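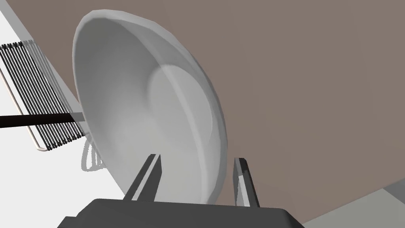
Jornada de puertas abiertas en Noltthorpe: la vajilla como banco de pruebas

El centro de automatización de Noltthorpe abrió sus instalaciones al público el 16 de mayo de 2021, con un programa dedicado casi por entero a la manipulación de objetos domésticos. Asistieron 100 personas, entre representantes de empresas proveedoras de hostelería, docentes de formación profesional y vecinos de la comarca. El recorrido comprendía 7 puestos, repartidos entre la nave principal y la sala de simulación, y concluía con un coloquio técnico abierto a preguntas.

La elección del tema responde a una línea de trabajo que el centro mantiene con la firma Besnard, dedicada al equipamiento de cocinas colectivas. El proyecto conjunto, denominado Kotik, estudia cómo puede un brazo robótico provisto de una pinza sencilla recoger, trasladar y ordenar piezas de vajilla sin recurrir a utillaje específico para cada modelo. Las cocinas de comedores escolares y residencias, según se expuso en la sesión inicial, renuevan sus platos y cuencos por lotes, de modo que en un mismo escurridor conviven formas y diámetros distintos.

El ensayo antes del ensayo

La sala de simulación fue el puesto que retuvo más tiempo a los visitantes. En ella, el equipo de Kotik trabaja con una cocina generada por ordenador: una encimera blanca, un escurridor de varillas negras, una pared lisa de color pardo. Los dos dedos de la pinza sujetan un gran cuenco blanco por el borde, uno por la cara interior y otro por la exterior, y lo mantienen inclinado junto al escurridor. La sencillez del decorado es deliberada. El personal técnico explicó que las superficies sin adornos permiten concentrar el cálculo en el contacto entre la pinza y la pieza, que es donde se producen casi todos los errores.

El agarre por el borde tiene ventajas evidentes y algunos inconvenientes. Permite tomar cuencos mucho más anchos que la apertura de la pinza, pues basta con abarcar el grosor de la pared. A cambio, el peso de la pieza queda desplazado respecto de los dedos y tiende a hacerla girar. Una presión insuficiente provoca el deslizamiento; una presión excesiva, en loza real, puede desportillar el canto. El programa de control debe encontrar un punto intermedio y corregirlo durante el movimiento.

Para la jornada se preparó una serie de 548 intentos simulados, cuyos resultados podían consultarse en una pantalla contigua. El público tenía ocasión de modificar la posición de partida del cuenco y comprobar cómo variaba la trayectoria propuesta. Varios asistentes se interesaron por los fallos, y el equipo dedicó una parte considerable de la explicación a ellos: aproximaciones demasiado oblicuas, dedos que tropiezan con las varillas, piezas que rozan el escurridor al ser levantadas.

De la pantalla a la nave

El recorrido continuaba en la nave principal, donde 2 brazos articulados repetían operaciones semejantes con vajilla de uso corriente. La distancia entre el modelo y la realidad fue uno de los asuntos más comentados. En el simulador, el rozamiento es un valor que se fija de antemano; en la nave depende de la humedad, del desgaste del esmalte y del estado de las almohadillas de la pinza. Durante la demostración vespertina, uno de los brazos soltó un cuenco sobre la bandeja de protección y el ejercicio hubo de reiniciarse. Los responsables del puesto aprovecharon la interrupción para mostrar el registro de fuerzas correspondiente y señalar el instante en que se perdió el contacto.

La empresa Jeketeo, encargada de los sistemas de visión, presentó en otro puesto su método para estimar la orientación de un recipiente a partir de su contorno. Los objetos claros sobre fondos claros siguen siendo difíciles: el borde de un cuenco blanco puede confundirse con la encimera que tiene detrás. La firma ensaya a tal fin distintas condiciones de iluminación —lateral, cenital y combinada— y compara los resultados con los datos exactos que ofrece el simulador.

Preguntas del coloquio

El coloquio final se ocupó de cuestiones menos técnicas. Los representantes de hostelería preguntaron por el coste de mantenimiento y por la velocidad de trabajo, todavía muy inferior a la de una persona con experiencia. El centro no ofreció previsiones comerciales y recordó que Kotik es un proyecto de investigación, sin producto asociado. Los docentes, por su parte, solicitaron acceso al entorno simulado para emplearlo en las aulas, petición que será estudiada junto con Besnard.

También se planteó el efecto de estas máquinas sobre el empleo en las cocinas colectivas. Desde el centro se indicó que las tareas analizadas corresponden al vaciado y la colocación de vajilla, labores repetitivas que exigen permanecer de pie durante turnos prolongados. Parte del público consideró incompleta la respuesta y pidió que el personal de cocina participe en las próximas sesiones.

Noltthorpe prevé organizar una segunda visita en agosto, con grupos más reducidos y una demostración dedicada a platos apilados. Las solicitudes se tramitarán en la recepción del centro, por orden de llegada.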